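Seltholm Toolbox Tidying: README

Welcome! Seltholm is a collection of short tabletop sessions about one very ordinary job: sorting out the small stuff that lives in and around a toolbox. Screwdrivers, cable locks, keys, odds and ends. We love this material — it is fiddly, it tangles, and every session looks a little different.

What's in it

904 sessions, with 3,000 still pictures chosen from them. There are 7 object sets, and each set has its own folder. Set names come from the shelf labels in our workshop, so "Lollska" is the toolbox set and "Stan" is the bare-table set.
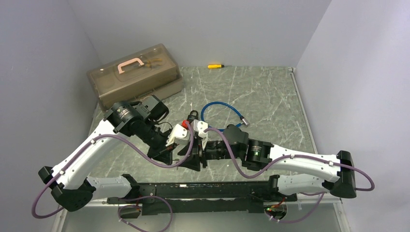
Lollska: toolbox at the back, yellow-handled screwdriver, blue cable in a loop.

Toolbox position changes between sessions, and so does its angle. Please don't assume it is square to the walls!

Tabletop

The gray marbled top is the same in all sets. Its pale veins are easy to mistake for thin objects, so try your segmentation on Stan first. 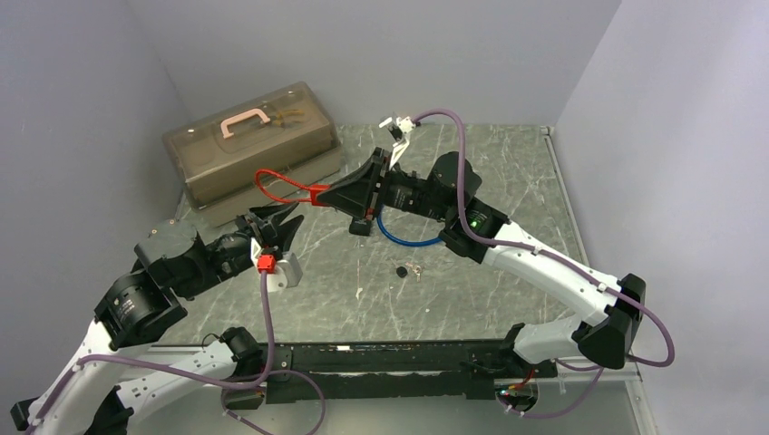 Gray marbled top with walls on three sides.

Close views

Our favorites! Keys and connectors are hard to read from across the table, and these views get you right down to them.
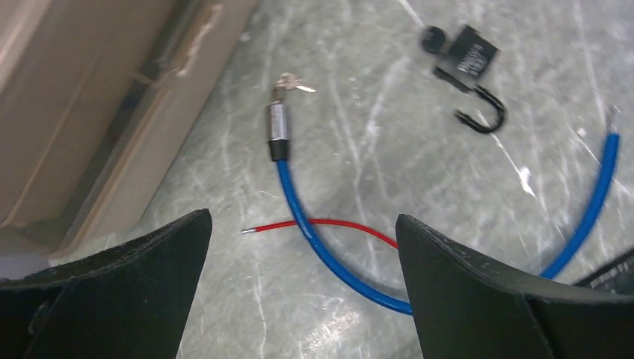 Cable lock with its key, beside the beige-gray container.

Labels

Names were written by Mimoza Karagiannis and checked by Donal Noonan. We use plain words: "cable lock", "key", "screwdriver". Anything we couldn't agree on is "small item" — there are 45 of those, and better names are very welcome.

Known problems

- Contents seen through a lid are not labeled.
- "Cable" and "cable lock" are mixed up in a few older files.

Corrections go to Edin Živković, who merges them on Wednesday.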